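4.3 Setting up the perception node for two-arm bagging

This section covers the Orska perception node and its link to the Dafis planner. It assumes that both arms have been homed and that the wrist cameras have been calibrated as set out in section 4.2.

1. Stop the planner. The perception node will not load a new profile while a plan is active.

2. Open the Wumau console and select Profiles > Thin film. The default profile treats translucent surfaces as noise and removes them from the depth map.

3. Set Film confidence to 30. Lower values keep more of the bag outline but also let in reflections from the tabletop.

4. Set Depth history to 5 frames.

5. Press Apply and wait for the status line to read READY.

Note: Profiles are stored per arm. Repeat steps 2 to 5 for the second arm. If the two profiles differ, the planner uses the stricter one and writes a warning to the log.

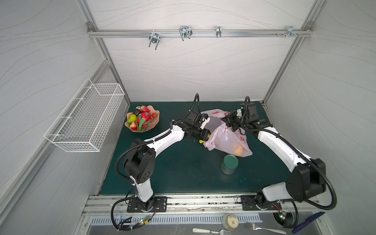
The planner holds one shared zone in which both grippers may work at the same time. Outside this zone each arm is planned on its own. Set the zone before the first run.

6. In the console, select Planner > Shared zone and draw the zone so that it takes in the bags and any item to be packed. Leave fixed items such as wall baskets and rail hooks outside it.

7. Set Minimum gripper gap to 30 mm.

8. Set Speed limit in zone to 100 mm/s. Higher values are accepted but are cut back by the controller.

9. Run Check > Dry plan. The arms do not move. Any path that fails is listed with its error code.

CAUTION: Cable conduit is not part of the default collision model. Load the Zerna conduit model before step 9, or the dry plan may pass paths that snag a cable loop.

Error 145 means that the two cameras disagree on the position of a bag edge. Clear the error, move the bag by hand with the arms disabled, and repeat step 9. If it returns, recalibrate the wrist cameras.

Note: Items seen through film are reported with the label INSIDE and are not offered as grasp targets. To change this, see section 4.5.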